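Workshop notebook - March, started 7:40 am

Glue day. I said last entry I'd stop fiddling with the recipe and here I am fiddling with the recipe. The wheat paste I've been using on the book spines is lovely to work with but it goes off in the jar before I get through half of it, and the whole bench smells like an old sourdough starter. So this week I'm comparing it against the methyl cellulose and a mix of the two, on the same paper, same cloth, same weights. 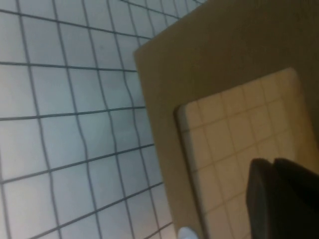 Entry by the bindery bench, Barkville
Filed under: adhesives, repairs

Starting point for anyone reading over my shoulder: the job is the Fomgate ledgers. There are 11 of them, quarter leather, with spines that have gone to red powder and come off on your sleeves (wear the apron, I'm begging you). The text blocks are sound. Sewing is mostly sound too, except on the third one, where somebody long ago had a go with what looks like carpet thread and a great deal of optimism.

Paste batch one: one part flour to five parts water, cooked slow, strained twice. I took it off the heat too early and it stayed a bit gritty. Brushed out fine on the lining paper all the same.

Paste batch two: same again but cooked until it went properly translucent and fell off the spoon in sheets. Much nicer! It grabs more slowly, so there's time to shuffle the mull into line before it sets its heart on being crooked. I left both jars on the sill with the lids ajar and marked them with a bit of tape.

Methyl cellulose: mixed the night before, as the packet says, and still had lumps the size of peas in the morning. Stirred, swore, left it until after lunch, and by then it had sorted itself out. It's clear and slippery and has next to no tack, so I wouldn't trust it alone on a spine. For softening the old animal glue, though, it's a dream. Ten minutes under a strip of polyester and the glue scraped away like cold porridge. 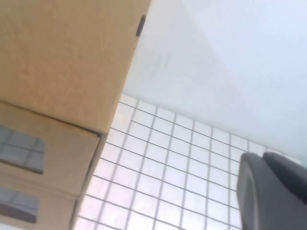 The mix is where I've ended up spending most of the day. Half and half was too weak. Two parts paste to one of cellulose held the test strip when I pulled it at right angles, and when I pulled harder the paper tore before the joint let go, and that's the result I was after. Reversible with a damp swab as well, checked on the offcuts.

Sanding notes, before I forget. The new boards want their edges knocked back or the cloth wears through at the corners. I started on 60 grit, far too keen, and chewed a divot in the first one. Switched to 1,000 for the last pass and the edge came up like a river stone. There must be a sensible grit in between and I'd like to find it before I've ruined any more millboard.

The Kudo press is sticking again on the left-hand screw. A dab of wax got it moving, but it needs taking down and cleaning properly. Please don't force it. If it won't turn, use the little nipping press and do them one at a time.

3:15 pm. Cut spine linings for four ledgers and pressed the first two. The colour of the replacement cloth from Mivance is a touch greener than the old stuff when you hold them side by side in daylight, though under the bench lamp I can't pick it. I'm going to live with it for the insides and keep hunting for the outsides.

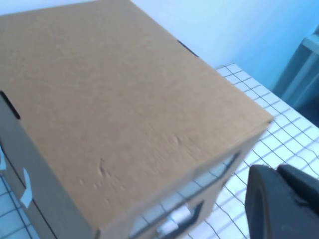

Grain direction! Writing it large so I remember. Two of the four linings were cut across the grain and curled up like bacon the minute the paste touched them. I'd pencilled an arrow on the sheet and then turned the sheet around to get at the ruler. From now on the arrow goes on every piece before the knife comes out.

For next time:
- cook paste to the translucent stage, no shortcuts
- mix cellulose a full day ahead
- try the two-to-one mix on leather offcuts, flesh side
- ring about more lining paper, we're down to the last few sheets
- resew ledger three before anything else gets near it

Left two ledgers in the nipping press under blotter. Check the blotter first thing and swap it if it feels cool.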